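Notebook, motif concordance - world pillar and world river entries
24/05/2018
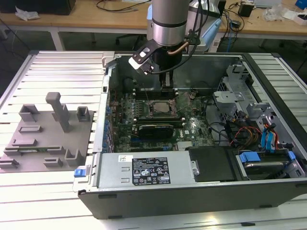

Second pass through the Uchida typescript. 78 motif slips now keyed, of which 15 concern a pillar or post holding up the sky. The Isden index lumps these with mountain motifs. I have split them again, as the sky-nail variants (pole star as a nail or peg) attach to pillars far more often than to peaks.

River variants are thinner. Four slips have a river running through all the layers of the world, source above and mouth below. Two of those come from the same teller and should be keyed as one witness.

Riku Sakamoto queries my code for "pillar, seven notches." He reads the notches as steps for the ascent, not as tally marks. The gloss is ambiguous - leave both codes on the slip until the Marstead copy can be checked.

Spelling: Praltoletti's transcription drops vowel length throughout. Do not merge headwords on his forms alone.

Open:
- horse tied to the pillar: own code or sub-code?
- slip with no informant, pencil note illegible
- ask Riku for his list of notch counts before the end of May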